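Right, the great towel sort-out of July. I have put this off since we moved in and today I ran out of excuses, so you lot are getting a thread.

Background: every towel I own came out of the cupboard, the car boot, the gym bag and the bottom drawer at work. All of them. I counted, because I am that sort of person now. 86. For two adults and a dog who hates water.

How do you get to 86 towels?? Well. You never throw one out, your mum gives you her old ones, and there's a sale on at Parnness every time you walk past. That's how.

First rule I made: if it scratches, it goes in the dog pile. Second rule: if I can't remember ever using it, it goes in the charity bag. I broke the second rule inside ten minutes for a beach towel with a parrot on it.

Next up, the folding. I've always been a fold-in-half, fold-in-half-again, shove-it-in person, and then I wonder why the door won't shut. So I watched a video (sped up, obviously) and learned that you fold the long sides in first and THEN go end to end. Life changing. Well, cupboard changing. 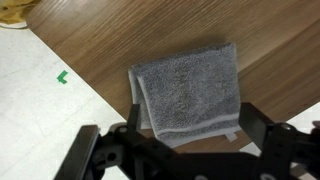

Grey towels are my weakness, I'll admit it. They go with everything, they don't show tea, and you can always pretend they're a set even when they came from four different shops. My only real gripe is labels. See the little pale tag poking out at the bottom right corner? Drives me up the wall. I fold a thing beautifully and there it is, sticking its tongue out at me. I've now decided tags get tucked inside and I will not be taking questions.

Same goes for the stripe, by the way. If a towel has one of those smooth woven bands near the end, I like it at the front where I can see it. Makes even an old one look like it belongs in a hotel. My other half says it makes no difference. My other half is wrong.

Somebody asked about size. I'm going for a rectangle that's a bit taller than it is wide, so they can stand up in a basket like files in a drawer. You can flick through them! Nothing falls on your head! I'm far too pleased about this.

Storage baskets are the ones from Plistau, the medium size. I did look at the Skematex ones and they're lovely but I'm not paying that for something that lives in the dark behind the ironing board.

Stopped for lunch at Bite (cheese toastie, extra pickle, no regrets) and came back to find I'd left the dog pile where the dog could reach it. So the dog pile is now officially in use.

Bit of a tangent, but desks. Do you keep a cloth or a towel on yours? I never used to and now I wouldn't be without one. Tea rings, crumbs, that weird grey fluff that lives behind screens - one quick wipe before you go home and it's done. Mine stays folded at the back so it isn't in the way of my elbows.

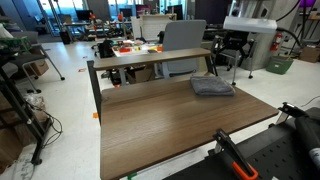 Folded grey towel, back of the desk, just in front of the raised shelf. Its forever home.

Also a raised shelf on a desk is the best thing ever and I'll hear no arguments. Notebooks go under, plant goes on top, and suddenly there's room for lunch.

Washing tip while I'm here, as two of you have asked: no fabric softener on towels. It makes them feel nice and then they just push the water round you. I use half the powder I used to and give them a really good shake before they go on the line. The shake matters more than you'd think.

OK, final score. Two baskets of bath towels, one of hand towels, a heap for the dog, and three bags by the front door for the charity shop. The cupboard door shuts. I've opened and shut it several times just to watch it.

The parrot towel stays. Sheets next, but not until I've had a sit down and a very large cup of tea.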